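A Winter Open Day at the Bornevbridge Salt Works

5 December 2018

I've wanted to see the inside of the Bornevbridge salt works ever since we moved out this way, and every year I've managed to miss the open day. One year it was the flu, one year it was a flat tire, and last year I plain forgot. So this time I wrote it on the calendar in red marker and got up at a frankly rude hour to make the drive.

The works sits at the far end of the village, past the boatyard and the church with the crooked weathervane. You smell it before you see it, and the smell isn't what I expected at all. I was ready for seaweed. What you get is more like a hot iron on a damp shirt, and it gets in your hair and stays there (my pillowcase can confirm).

Parking was in the field behind the chapel. It had rained all night and I would strongly suggest boots. I wore sneakers. By the time I reached the gate I'd picked up a fair amount of the field and was carrying it along with me.

They hand you a paper ticket and a hairnet at the door and sort you into groups by color. I was in yellow, with a family who had a baby in a sling, a couple of retired schoolteachers, and a man in a very good hat who asked terrific questions the whole way around. Our guide has worked at the pans since she left school and clearly loves the place. She talked fast and walked faster.

First stop was the intake, where they bring the seawater up from the estuary on the high tide. There's a long stone channel with a wooden gate at the bottom, and the gate gets lifted by a hand crank that squeals like you wouldn't believe. The water sits in a settling pond so the mud can drop out. I asked if they ever find fish in there and she said yes, and crabs, and once a bowling ball!

From there the water goes through the filters and up to the holding tanks, and I'll be truthful, I drifted a bit during the filters. The man in the hat did not drift. He wanted to know about pipe diameters. Good for him.

Then you go into the pan house, and oh, I could have stayed in there all day. It's a long low building with a slatted roof so the steam can get out, and the pans run nearly the full length of it, wide and shallow with a walkway down the middle. On a cold December morning the steam is so thick that you lose the person in front of you. All you can hear is dripping and a sort of soft hiss. Everybody went quiet, even the baby.

The brine has to be kept just below a boil. If it gets too lively you end up with fine, powdery salt, and what they're after is the big hollow flakes that form on the surface and sink under their own weight. Our guide held a lamp down low over the pan so we could watch them growing. They start out as a speck and spread into a tiny square, and then another square builds around the first one, and you've got an upside-down pyramid floating there like a paper boat. I have eaten salt my entire life and had no idea it did that.

The raking is all by hand. Two of the pan workers gave us a demonstration with these long-handled rakes, pulling the flakes toward the side in one slow sweep, and then they asked who wanted a turn. I went straight to the front, no shame. It's so much heavier than it looks! Wet salt is like wet cement, and you have to keep the rake flat or you crush the flakes. I crushed the flakes. They were very nice about it and I believe my portion was quietly scraped into a different bucket.

After raking, the salt drains in wooden tubs with holes in the bottom and then goes to the drying room, where it's blessedly warm. I'd have paid extra to sit there and let my socks recover. They spread it on trays and turn it every so often, and then it goes to be sorted. The sorting is a person at a lit table with a small brush and tweezers, picking out anything that shouldn't be there. There are 178 steps from the drying room up to the old lookout tower, by the way. I know this from the sign at the bottom, and I can report that my knees believe the sign.

Is the tower worth it? Yes, if the sky's clear. Ours was clear for a good ten minutes. You can see right across the estuary to the Mustska marshes, all silver and brown with the tide going out, and on the other side the village with smoke coming out of the chimneys. Then a bank of fog rolled in off the water and we couldn't see our own shoes, so down we all went again, holding the rail.

The museum room is small and a little chaotic, and I liked it better than plenty of big ones. There's a ledger open under glass with lovely looping handwriting, and a row of old rakes, and a model of the works that lights up when you press the buttons (one button does nothing, and I pressed it several times to be sure). My favorite thing was a framed bill for 655 sacks of salt, with a furious note in the margin about the state of the sacks. You could tell that whoever wrote it had pressed very hard with the pen. I'd love to know how that ended.

By then I was starving. The canteen is open to visitors for the day and does a leek and potato soup, a cheese sandwich, and a baked potato with their own flakes on top. I had the soup and went back for the potato. There was a line out the door at noon, so go early or go late. Tea was free, and there was a table of cookies with an honesty box that seemed to be doing good business. Seating is a free-for-all, and I ended up across from the schoolteachers, who had been three times before and told me the summer open day is warmer but you can't see the steam nearly as well. 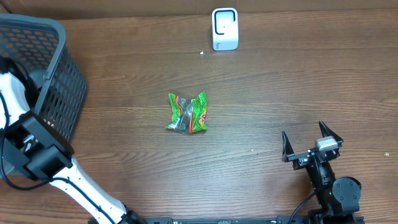
Snack packet on the table.

The shop is next door to the canteen and it's dangerous. Plain flakes, smoked flakes, flakes with seaweed, salt caramels, bath salts, tea towels, a jigsaw puzzle of the pan house that must be nothing but gray steam and would drive me out of my mind. I told myself one small tub of the smoked and came out with a bag I had to hold from underneath. The smoked is marvelous on eggs. The seaweed one I'm less sure of, but I'm going to try it on popcorn before I make up my mind.

There was also a tasting counter tucked in the corner which I nearly walked past. They give you cubes of plain boiled potato and you try it with the different salts, from fine to coarse. I couldn't have told you ahead of time that there'd be any difference, but the big flakes give you a crunch and then they're gone, and the fine stuff just sits on your tongue. The man in the hat was there, taking notes.

A few practical bits if you're thinking of going. Tickets are $2 at the gate and they only took cash when I was there. The tower is steps all the way with no elevator, but the pan house and museum are on the level, and I saw strollers getting around fine. The pan house floor is slick. Glasses fog up the second you walk in, so bring something to wipe them with. Restrooms are behind the shop and there's only the one block, so plan ahead a little.

I took the coast road home with the heater on full and my shoes off on the passenger side mat, and stopped at the overlook to finish the caramels. I'd meant to save those for Christmas. Summer open day is already on the calendar, in red, with "BOOTS" underlined.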